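Home | Interiors | Workshops | Archive | Subscribe

Filed under: Furniture, Makers & Materials

7 min read

The woman who buys tabletops for Rorent did not want to talk about warmth. I had asked whether people work better at a wooden table, and she looked at me for a while before answering.

"I've read that on a lot of price tags," she said. "I haven't seen it in a lot of offices."

Rorent fits out shared workrooms, and she has ordered 60 tops in the past year, most of them pale. The fashion is for light wood with a lot of movement in the grain, and suppliers charge for it. Erkis, one of the two she uses, has a grade it calls "select figure." It costs $210 more per top than the plain grade.

I asked what the extra money gets you.

"Figure," she said. "Curves. Somebody went through the stack and pulled out the pretty ones, or they say they did." She doubts the sorting is very strict. In November she ordered both grades and laid them side by side — her own crew put two of the plain ones in the expensive pile.

She was no kinder about finishes. Ehlers sells an oil that is supposed to last nine years with light care, and she would like to know who has been watching a table for nine years. "Light care is doing all the work in that sentence. Whose care? The people renting desks from us don't oil anything."

So why buy wood at all? Here she gave some ground. A scratch in a pale top bothers her less than a scratch in a white one, and a top can be sanded. She also admitted that she likes the look of it, though she wouldn't put that in a budget request.

The grain on a light top can run in long curves and close up into loose loops toward the middle, and with a little sheen on it the surface does hold your eye. I am less sure it holds it for a whole working day.
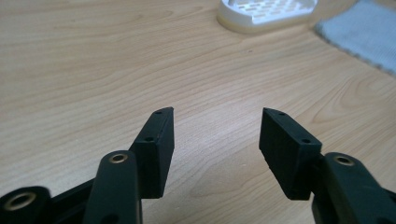
A tenant at the Jutent building, who has rented a desk there since it opened, told me the grain was the first thing she noticed and that she stopped noticing it within a week. She would have preferred a deeper table. Her monitor sits too close, she said, and no amount of nice wood fixes that.

I took this back to the buyer, expecting an argument. She said the tenant was right about the depth. The deeper tops cost $200 more each, and the money that year had gone to the select grade.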